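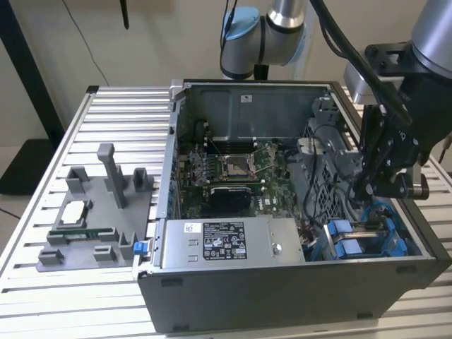
The disassembly cell, with a Dell tower open on the slotted table.

News | Projects | Safety notes | Archive | Contact

May
By the Stemer newsletter desk

Gripper stop fault traced to a cable at the wrist

The disassembly cell at Sernholm lost 17 working hours last month to a fault that kept bringing one arm to a halt. It is running again, at reduced speed, and the line will stay that way until the second arm has been checked.

The first stop came at 14:26, part way through a memory removal. The arm held its position, the controller logged a lost signal from the gripper, and the operator pressed the emergency stop before opening the gate. A restart cleared the message. It came back twice before the end of the shift.

Rathore, who supplied the grippers, first asked us to look at the software. Logs from 284 cycles showed that the signal only dropped when the wrist was turned well over to one side. The gripper cable had been tied too tightly, and the insulation had worn through under the tie.
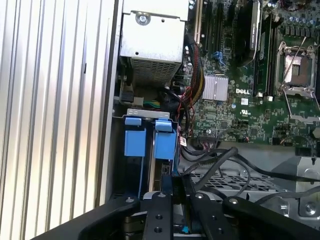

Our main worry was what a gripper might do if the signal went while its fingers were closed on something. The default setting, as delivered, was to open. In a case like the Dell that could mean a part dropped on the board, where the CPU socket stands open with its load plate up, or fingers left among the cables by the blue drive handles. The setting has been changed to hold, and a person now has to release the part by hand with the power off.

The cable has been replaced and given more slack. Staff should check the ties at the start of each shift and note any rubbing in the cell log. Do not reach into a case after a stop, even if the arm looks still – the gate must be opened first and the lamp must be out.

Firnent will inspect the second arm in June.

Contact the newsletter desk | © Stemer | Back to top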